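Courses > Applied Automation > Unit 5 > Handout: Buying a Hand-Held Gripper Kit

Shares 2 | Comments 5

Prepared by Bevan Costigan, Carrasco campus. Updated August 22, 2023.

Read this before the lab. The product under review is the Trultar hand-held gripper kit, sold as a pair for $2,195. The operator holds one gripper in each hand and does the task directly, and the wrist cameras record it. No arm is needed at the recording stage.

1. What comes in the kit

Two grippers with two fingers each, spare finger pads, cables and a one-year license for the Cosatix recording software. The license renews at $300 a year. Mounting plates for an arm are sold separately - check the bolt pattern before you order.

2. Task A: packing

Packing is a fair first test. Cardboard bends, flaps get in the way, and the fingers have to work on both sides of a wall. Watch how far the fingers open compared with the width of the box.
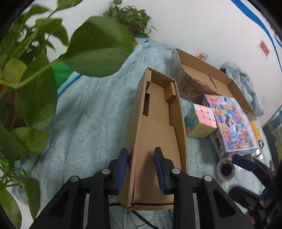 Fig. 1. Open fingers at the near end of the narrow box. Second gripper at lower right.

The pads are soft rubber and can be replaced. On the Trultar they slide off after two screws are loosened. Students in the May session had most trouble with cable routing, so note where your cable runs before you start a take. A cable under the work surface side of the gripper will catch sooner or later.

3. Task B: mixed small items

For this task the items go into the larger box one at a time. Choose things that differ in shape and surface. Shiny and crinkled items are worth including, as they are harder for the vision software to track than matte ones. 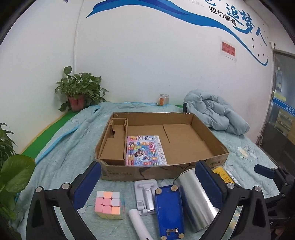 Fig. 2. Small items between the fingers, with the open box behind them.

Record the following for each take:
- item picked and which hand was used
- any drop or second attempt
- whether the fingers blocked the camera's view of the item

4. Points for the written review

Setup took roughly 5 minutes per gripper in our trial at the Sokosville lab. Weight is acceptable for short takes, but wrists get tired. The manual is thin on calibration. Compare the full cost, with renewal, against leasing.

Your review should be two pages. State which task you ran and attach your take log.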